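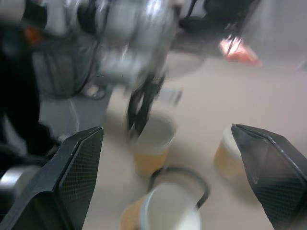

Figure 2. Paper cups with kraft-brown outer walls and white rims, standing upright on the tabletop.

3.2 Cup placement

The Tomero set comprises 1413 trials of table setting and clearing, of which roughly 200 concern disposable cups. Cups were placed upright and apart from one another - nested stacks are treated in Section 4. Spacing was left to the person laying the table. Following Lazaridis, we record a cup as placed once its base rests fully on the surface, whether or not it is later moved.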